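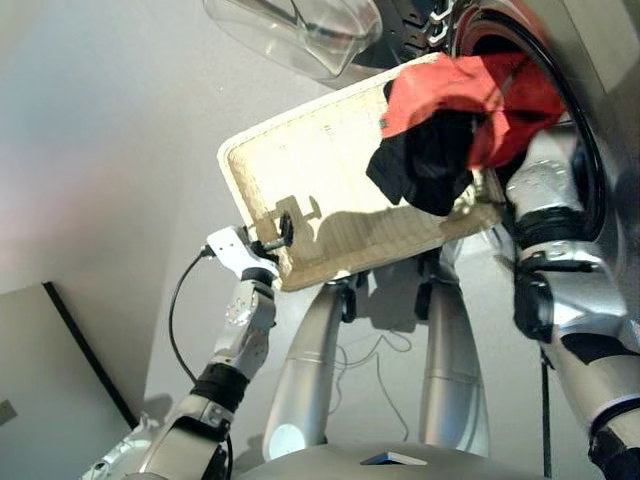 Loading the washer, part 4: tilt, friction and the door

The tray is the part of Miser that has changed least since I started. It is a shallow beige thing with a raised rim and rounded corners, and by now it has picked up enough smudges and scuffs to look older than the rest of the build. The bracket grips it at the lower left, with a round-knobbed screw going through into the board. I have tried quick-release clamps in that position and they all crept under load. The screw does not creep.

This month's work was on the tipping move. Getting the tray up to the washer opening was solved in part 3. Getting the clothes to leave it is a separate problem.

What tipping needs

A rigid object slides off a tray at a predictable angle. A black garment does not. It folds over itself, hangs over the rim, and the hanging part pulls on whatever is still lying flat. Up to a point that helps. Past that point the whole load goes at once, and if the rim is not over the gasket it goes on the floor.

The first version of the motion rotated the tray at constant speed to a fixed end angle. It worked for one garment and failed for two. With two, the upper one tended to leave early and drag the other sideways.

The current version has three phases:

Raise the far edge above the lip of the opening, tray close to level.
Rotate until the wrist torque reading starts to drop, then hold for 500 ms.
Finish the rotation slowly, with a small shake on the last few degrees.

The hold made the most difference. Fabric keeps moving after the tray stops, and without the pause the controller was reacting to a load that had already shifted.

Gasket clearance

The right arm works very close to the gasket. I had set the keep-out margin at 7 mm on paper, then found that the door hinge takes up space I had modeled as free. The door also does not open to the same position each time. It stops anywhere within a range of 6 degrees, depending on how it was last pushed. For now I swing it fully open by hand before each run and let the planner treat it as fixed. A proper fix would estimate the door position from the head camera, but the clear window is mostly reflections and my segmentation loses it under the workshop lights.

Cable routing

The cable off the left bracket is still a free loop. It needs the slack at full wrist rotation, and every guide I printed either pinched it or snagged on the forearm. I bought a spring-loaded retractor from Bedasico, which was too stiff and showed up as an offset in the torque data. The loop stays – I check it before each session.

Test results

I ran 200 tips on the Inskip bench over several evenings, using a mix of shirts, towels and one pair of heavy work pants. Single garments are now reliable. Pairs are acceptable if the heavier item is nearest the opening. Towels remain the worst case, as the loops catch on the rim at the corners. I may sand the rim on the far side, or tape it.

The pants exceeded the payload I had set for the left wrist and tripped the limit both times. I have left the limit where it is.

Still open

Detecting a garment that is half in and half out. Torque alone cannot tell this apart from a light item still on the tray.
Pushing the last piece in with the right arm once the tray is clear.
Closing the door, which I have not attempted.

The config files and the torque logs are in the Rastport folder, under the September branch. The logs from before the bracket change are in there too, but the zero offset is wrong in all of them, so re-zero before comparing anything.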